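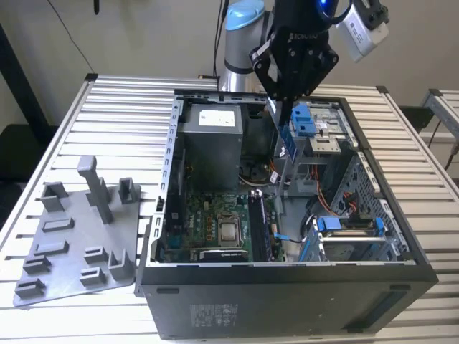
Tower from the Waltport batch, on its side with the panel off. CPU in socket, no cooler, one stick of memory beside it.

January, bench 2, started 1115

Second look at the Waltport towers. Shinji has us down for 67 of them and the sheet from Promura says every one is "complete and suitable for refurbishment." I would like to know what they mean by complete. The one on the bench has no cooler on the processor, and I don't call a desktop complete if it can't be run for more than a few seconds.

I-hsuan thinks the coolers are in a separate carton that is still at Malport. Maybe. I asked for a carton number and got none, so for now I'm writing them down as missing.

Notes on this unit:

Power supply is in place with its label on top. Not tested. I don't trust a supply of this age until it has been on the load tester for 8 minutes, whatever the sheet says.

Board looks all right from above. I can't tell a tired capacitor by looking at its top and neither can Angus, though he says he can. Put the meter on it before anyone signs.

Blue plastic latch on the drive bay, and two blue release handles on the hard drive cage. Ryota wants the bays pulled first, by the handles, to save time. I'm not convinced. The last lot we did that way we broke 5 handles and spent the afternoon looking for spares. Old plastic goes brittle. Press and hold, then lift, and stop if it binds.

The orange and red wires loop down on the drive side. Move them before going near the cage. They snag, and then people pull harder.

The dark cables between the supply and the bays I'd leave alone until the supply comes out. Kubo's guide has them unplugged at step one, but it was written for a roomier case and I doubt the author had this one open.

Nobody is to power one of these up "just to see" with a bare processor. Angus, this means you.

To do:
– ask Tatsuya for the carton number again, in writing this time
– old paste: check what's left on the processor before cleaning it off, it may tell us if a cooler was ever fitted
– price of coolers if Malport has none. My guess is it wipes out the margin on the whole batch, but Shinji should run it himself
– find the long screwdriver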